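Last updated: May 15, 2025

Coffee at home, part whatever-we're-on-now

So I finally gave up on my morning drive to Traltside for coffee. I did the math one evening (always a mistake) and I'd spent 800 dollars on lattes since last August, and that's without the muffins. My sister laughed at me for a solid minute. Then she asked if I'd kept the punch cards, and I had, in the glove box, three of them full and never cashed in!

Anyway, I bought a bag of the dark roast from Eltgate and started making it in my own kitchen like a grown-up. The first week was rough. I was using way too much coffee and letting it sit while I hunted for my keys, so it came out like something you'd seal a driveway with. Meinrad Egger wrote in after the last newsletter to tell me to grind it coarser and quit using water straight off the boil. He was right on both, and I've told him so, and I expect to hear about it forever.

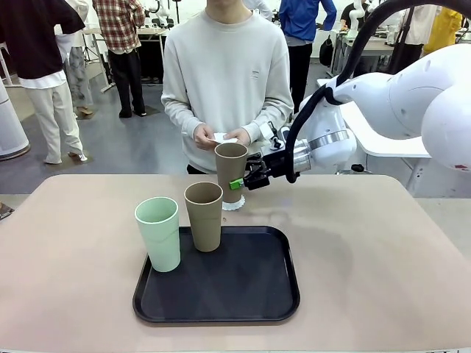
The grinder, though. Mine is an old hand-crank one from a yard sale, and it takes forever, and the dog leaves the room every time I start. I've been looking at the Clalari, the little electric one a bunch of you keep bringing up, but it's 50 dollars and I'm stubborn. If you have one, tell me how loud it is. I mean loud compared to a blender, or loud compared to a person asking you a question from another room? Big difference before six in the morning.

Kristine Dela Peña sent her cold brew method and I've made it twice now, so I'm passing it on. Coarse grounds in a big jar, fill it with cold water, lid on, leave it in the fridge overnight and strain it when you get up. She puts a strip of orange peel in hers. I forgot the peel the first time and liked it fine, then remembered it the second time and drank the whole jar in a day, which I don't recommend if you had plans to sleep.

Still on my list: a decent travel mug. My current one leaks on the passenger seat whenever I turn left. If anybody near Petchrat knows a shop that sells replacement lids, just the lids, please hit reply. I really don't want to buy the whole mug again.

We use cookies to remember your newsletter preferences. By continuing to read you agree to our cookie policy.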